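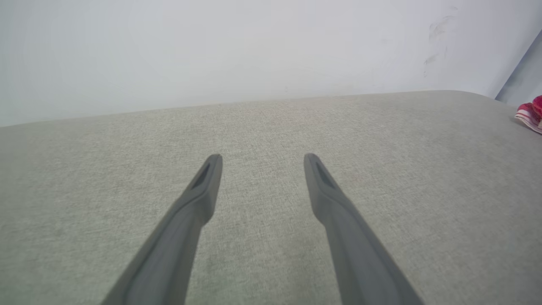
Pale gray upholstery in the Herncombe sorting room.

Hi all, a quick update from Herncombe for March! Your $732 is mostly spent, and I'm pretty happy with where it went. The biggest chunk ($400) paid for shelving from Ionescu, and the rest is going on bins and hangers. We've got 458 pieces of clothing sorted and on the shelves so far, which is more than I'd hoped for by now.

Shirts are still the slow part. They come out of the donation bags in a ball, sleeves every which way, and each one gets spread out and looked over for marks before it's folded. 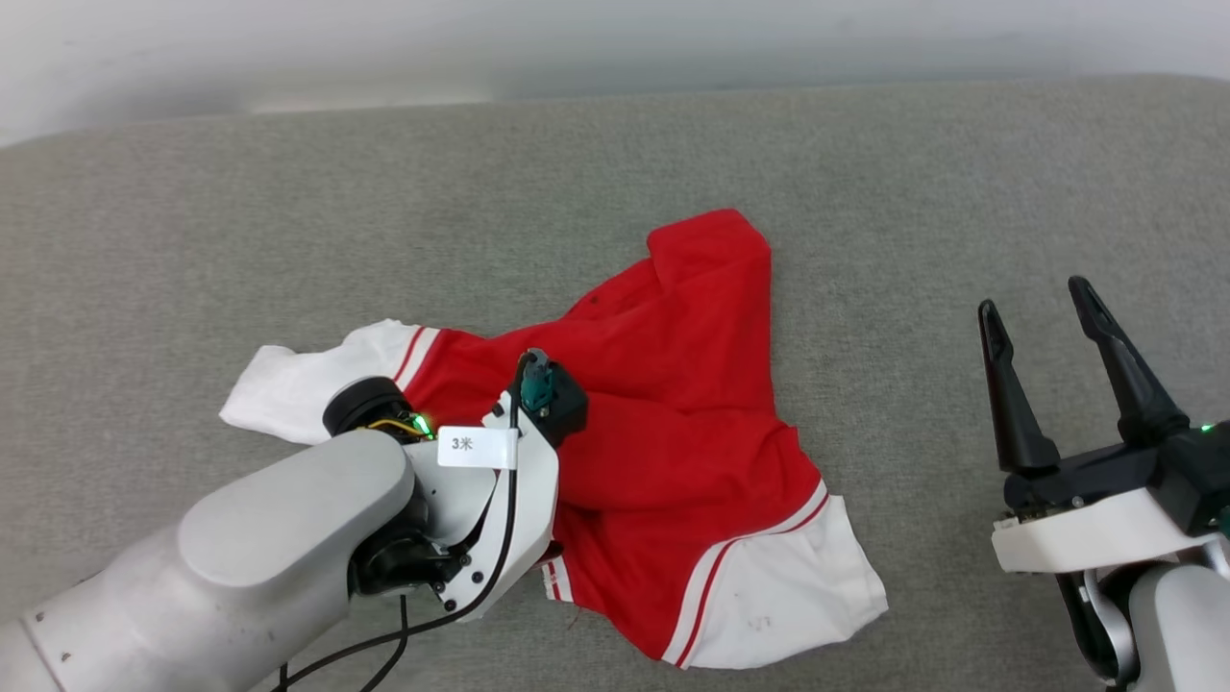

Red shirt with white sleeves and striped trim, still to be folded.

We've also got 3 bags of kids' stuff I haven't opened yet (sorry, next month!). I'd still like a second rolling rack, and Caltemico is sending me a price, so I'll pass that along when I have it.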